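7/2/20
By Radwa Hegazy

The Rowing Club of Gillau: Project Report

For this project I studied how the rowing club in Gillau has changed from 1976 until today. My partner Ekow Dankwa read the old newsletters, and I made the interviews with former members.

In the first years the club had only two boats, and the members repaired them by themselves in winter. The race against Sustov was the main event of each September, and in one newsletter we read that about 300 people came to watch it.
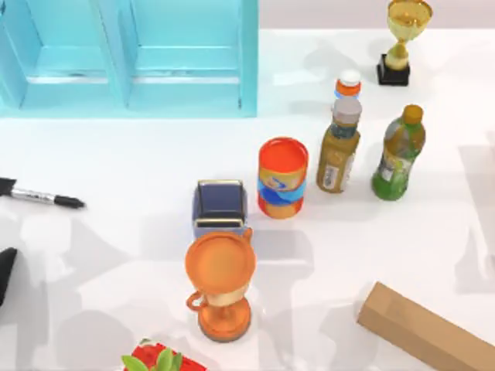 After the bridge was built, the race moved to the upper part of the river. Several older members told me they still prefer the former course. We could not find the results for all the years, so our table has some gaps.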